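Giving to appeals: questions we get asked

Rhonda Grewal answers readers' post on charity appeals and large pledges.

A firm has pledged a share of its profits to a relief fund. Has it given anything?
Not yet. A pledge is a promise made in front of cameras. Ask the fund for the date the money reached its account. If the press office sends you the speech again, you have your answer.

Nendex promised 75 per cent of one month's takings. Is that generous?
Depends on the month, and on what "takings" means. I wrote to them in September asking for both. I got a leaflet.

What do big cheques at ceremonies prove?
That someone owns a printer. The fund's yearly accounts are duller and far more useful.

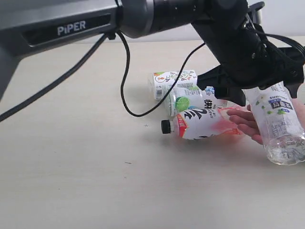

Plastic drink bottles on a table, under a PiPER robotic arm.

How much of my donation reaches people?
Be wary of any single figure. The Prisik appeal told donors that "every penny" went to families, then listed transport and staff under a separate heading paid for by, yes, donors. Read the notes at the back.

Is a long list of supporters a good sign?
Gukport's appeal claims 1,844 supporters. I asked how many had paid in and was told the figure included people who signed up for the newsletter. Make of that what you like.

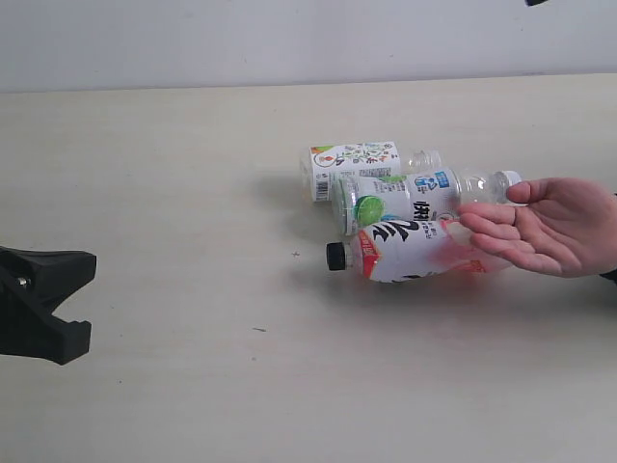

A trustee's own company supplies the blankets. Should I worry?
I would. It may be cheap and above board, but the accounts should name the company and the price paid. The Li fund took 12 weeks to tell me who had bid for its contract.

Can I ask for my money back?
You can ask. Most funds will only refund a plain mistake, such as an extra nought, and they'll want to hear from you quickly. Write, don't ring, and keep a copy.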